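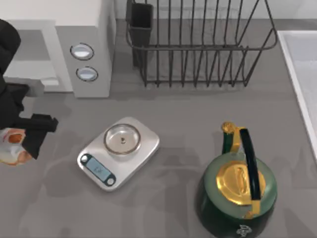 Sharing a kitchen with people you did not choose
Notes for the Gramstead housing evening. Twenty-five minutes, leave time for the tea urn.

Opening. Say good evening. Wait for the chairs to stop scraping. Do not start with the cheese story, it needs a warm room.

I have lived in shared houses for most of my adult life, which people hear as either a political position or a cry for help. Hinrichs House is the fourth. We have one kitchen, two fridges and a rota that has been redrafted more often than most treaties.

Ask for hands: who has ever labelled an egg? (Pause. There will be more than they'd like to admit.)

Part one: money. Everyone expects the rows to be about rent. Rent is easy, it's a standing order. Our rows are about olive oil. The year before last we put 3690 pounds through the kitty, and the only item ever challenged at a house meeting was a jar of capers. I still think the capers were reasonable. Move on before I defend them.

How the kitty works now: everyone pays in the same amount on the first of the month, staples come out of it, anything with a foreign word on the lid is your own affair. Fongchan Inthanon wrote that rule and then exempted fish sauce, and we all voted for it, as he was cooking that night.
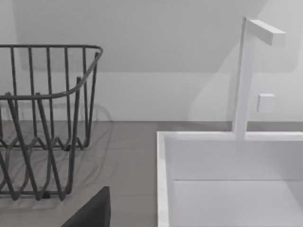 Part two: washing up. Three schools of thought. Wash as you go. Wash after eating. Leave it to soak, meaning leave it to someone else. I was raised in the third and converted late. Read out the February note, in full, in a flat voice: "Whoever is soaking the porridge pan, it has now been soaked." Let them laugh. Don't say who wrote it.

The point to get across is that notes are a bad sign. When Haruna Furukawa moved in there were 23 on the cupboard doors, two of them replying to each other. She took them all down and made us talk at supper instead. It was dreadful for a month and then it was fine.

Part three: guests. Skip if running late. If not: the Caltorance Road house allows partners to stay three nights a week before they pay towards gas. We tried the same and found we had to define "partner", "night" and, in one case, "stay".

Cheese story goes here. Keep it under two minutes. Do not do the voice.

Close with practical stuff. Sheets by the door have our rota and the kitty rules, take one, change whatever you like. We have a room coming up in spring, the small one over the porch. Questions until nine, then they want the hall back.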